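**Note for repeat buyers:** the Tundemden shore station now ships with the front-opening door. Doors for the older top-hinged version are still sold as spares, listed near the end of this page.

# Gomeck Tundemden Shore Rescue Station

A wall- or post-mounted cabinet holding a throw line, a rescue buoy and printed instructions, for use at beaches, lakes, harbors and river access points. It is meant for places where people swim or walk close to the water and where lifeguards are on duty for only part of the day, or not at all.

The station is built so that a passerby with no training can open it, take out the buoy and get a line to someone in the water without going in. It does not replace lifeguards. If your beach has a staffed season, the station should stay up and stocked outside it as well, when the towers are closed and people still swim.

## What is in the cabinet

- Ring buoy with grab line and reflective tape
- Cloutier floating throw line, 40 meters, 9 mm diameter
- Cudance throw bag, packed with the line
- Instruction panel, mounted inside the door
- Location plate, printed to order
- Mounting kit with 6 bolts and washers

The line is supplied already packed in the bag and tied off to the buoy. Leave it tied off. If your local rules call for the buoy and line to be kept separate, tell us when you order and we will pack them that way.

## Cabinet

The cabinet is molded in high-visibility yellow plastic with stainless steel hinges. The door opens from the front and stays open by itself, so the user has both hands free. There is no lock. A breakaway tag holds the door shut and shows at a glance if the station has been opened. Tags are numbered, and the number goes on the inspection card that comes with each cabinet.

We get asked about locks and coin-return latches because buoys do get stolen. We don't offer them. A user who has to find a key or read how a latch works is losing time. Places with a theft problem have had better results from moving the station closer to a path, or into view of a kiosk or parking lot, and from checking the tag more often.

An opening alarm is available as an option. It sounds at the cabinet when the door is opened and can also send a text message to one or more phones. It runs on a battery pack and does not need wiring.

## Choosing a location

Put the station where people already walk on their way to the water. The end of a boardwalk or the foot of the main stairs is usually better than a spot in the middle of the sand, where it can be hidden by umbrellas in July. It should be visible from the waterline, above the reach of storm surf, and reachable by a person of average height and by someone using a wheelchair on the path side.

On long beaches, set the spacing from your own risk assessment. Start with the places where there has been trouble before: beside jetties, at known rip currents, near river mouths and at steep drop-offs. Unofficial swimming spots are often missed, especially rocky coves and stretches outside the paid bathing areas. Those spots tend to be used by people who don't know the water, and there may be no sign there of any kind.
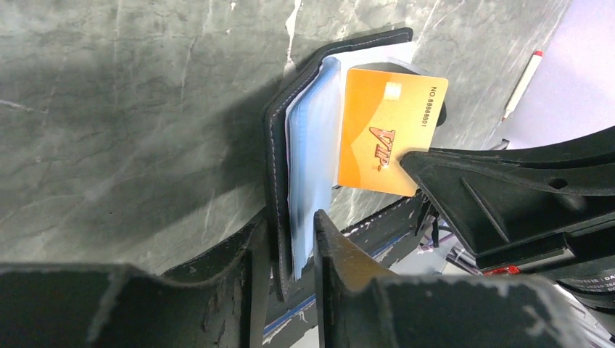
*Black card holder with an orange-gold VIP card.*

## Instruction panel and languages

The standard panel uses drawings with very little text. It shows four actions: call for help, keep talking to the swimmer, throw past the swimmer, pull in while lying or kneeling. The emergency number is printed large at the top and repeated at the bottom.

Text can be supplied in up to 5 languages on one panel. Choose the languages people at your site really speak, including seasonal workers and families from nearby neighborhoods, and don't go only by the hotel guest list. If you need a language we don't stock, send us your own translation and we will set it and return a proof for approval.

The location plate carries the site name, a station number and any grid or coordinate reference your emergency services use. Callers can read it out to the dispatcher. Check the wording with the dispatch center before you order. Plates can't be returned once printed.

## Installation

Two people can fit the cabinet to a post or a solid wall with hand tools and a drill. On sand, use the ground anchor listed under spares, or set the post in concrete. Do not mount the cabinet on a lifeguard tower that is taken away for the winter.

1. Mark the bolt holes using the paper template in the box.
2. Drill and fit the bolts hand-tight.
3. Check that the door swings clear of any railing.
4. Tighten all bolts and fit the caps.
5. Hang the buoy, place the bag on the lower shelf and close the door.
6. Fit a tag and write its number on the inspection card.

## Inspection and care

Check the tag weekly in season and monthly for the rest of the year. Pick a set day, such as Tuesday, and add it to the regular beach round. At the start of each season, take everything out, pull the line through your hands for its full length and look for cuts, stiff sections and faded patches. Rinse it in fresh water, let it dry in the shade and repack it loosely into the bag. Do not coil it.

After any use in a rescue, the line and buoy should be taken out of service and checked before they go back. If the police or coast guard need them for an inquiry, order a replacement set right away and do not leave the cabinet empty while you wait.
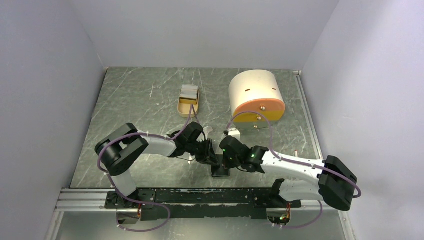

## Spares and options

| Item | Notes |
|---|---|
| Cloutier line, 40 m | Fits current and older cabinets |
| Cudance throw bag | Empty, without line |
| Ring buoy | With grab line fitted |
| Breakaway tags | Numbered, sold by the roll |
| Top-hinged door | Older cabinets only |
| Opening alarm | Battery pack included |
| Ground anchor | For sand and loose gravel |
| Location plate | Printed to order, no returns |

## Ordering

Stations are sold singly and in sets. Prices depend on panel languages and plate printing, so please send your site list with the request. Public bodies can order against a purchase order. Cabinets without custom printing ship first, and plates follow separately if you ask for that on the order form.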